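Shop Floor & Back Office > Automation at work > Anyone else's break room getting the robot treatment?

dishpit_dana
Joined: April
Posts: 48

So I do facilities at Ukwood, the Pickering building, and we've had a humanoid on kitchen duty for 12 weeks now. I wanted to hear from people who are further along than us, because I've got mixed feelings and my husband is sick of hearing them.

Background: there are 185 of us on two floors, with one kitchen each. Kitchen cleanup used to be the last hour and a half of my shift plus whatever I could grab after lunch. Mugs, mostly. People here will use a fresh mug for every single coffee and then leave it next to the sink like an offering. Now the robot loads the dishwasher and I do other stuff - restocking, badge requests, the plants, and a lot of walking over to see how the robot is getting along.

I took this at 2:40, when the lunch mess is usually down to the last bits. 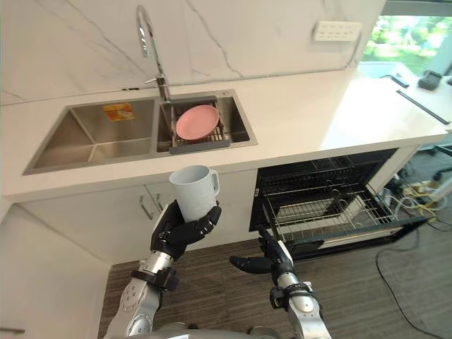 Mug in the left hand, dishwasher open and waiting. Pink plate's on the rack in the sink.

What I didn't expect is how much of my day gets arranged around it. The dishwasher door has to have clear space in front. Mugs have to go in one place on the counter, no stacking. I wrote the sign for that, and I rewrote it twice. My hours haven't changed but the job sure has, and my job title and my pay haven't budged an inch. Is that how it went for everybody else?

gritty_kitty
Posts: 3000

Pretty much, yeah. I'm in a warehouse, so different stuff, but same story. We got the Ludis carts and overnight I went from picker to "flow associate," which means I free up carts that get stuck. I'm less tired, I'll give it that. My knees are thrilled! But I used to be good at something and now I'm good at waiting.

Ask for the new title in writing. We didn't until a year in and it was a mess.

mopbucket77

Going to be the grump. A whole humanoid to put a mug in a dishwasher? A person does that in four seconds. For what those things must cost you could hire two part-timers and buy everybody nice mugs.

dishpit_dana

Ha, I said the same thing in the first meeting, almost word for word. The answer I got was that the kitchen is where they're starting and the supply room comes later. It IS slower than me. But it's slower than me while I'm off doing something else, so I can't really call it a waste. I go back and forth on this daily.

Tracey Mottram

I run the office side at Asov and we're a little ahead of you, so here's what helped us.

Get a say in the schedule. Ours ran right through lunch at first and people hated it, you couldn't get to the sink for a glass of water. We moved it to mid afternoon and the complaints dried up that same week.

Also write down the time you spend on it. All of it, the signs, the moving stuff out of the way, the phone calls. I kept a notebook in my apron pocket and when review time came I had pages. That notebook got our two kitchen people bumped up a pay grade. My boss had no idea how much of it we were doing.

mopbucket77

OK but Tracey, did anybody lose hours over it? That's the part these threads skip.

Tracey Mottram

Fair question. One person who left wasn't replaced, and I think she would have been before. So no on paper, and yes if you squint. I'm not going to pretend otherwise.

gritty_kitty

Same at ours. They never cut anyone, the openings just stop getting posted.

lunchbox_lou

Lurker here, I'm one of the people who leaves mugs. Sorry! Can I say that I kind of miss our kitchen guy being in there? He knew everybody. You'd get your coffee and hear whose kid made the team. He's still in the building but he's down at receiving now and I see him maybe once a month. The counters look fine, it's just a quieter room.

dishpit_dana

Lou, that got me a little. I've had folks stop me in the hallway to say they never see me anymore, and I'm one floor up!

Tracey, the notebook is genius, I'm starting one tonight. I already know the sign is going on page one.

mopbucket77

Still think it's an expensive way to wash a mug. But do the notebook. And put the walking back and forth in there too, that adds up more than you'd think.

gritty_kitty

Agree with mop for once, mark the calendar. Dana, come back after your review and tell us if they paid up.

dishpit_dana

Will do. Mine's next month, so wish me luck.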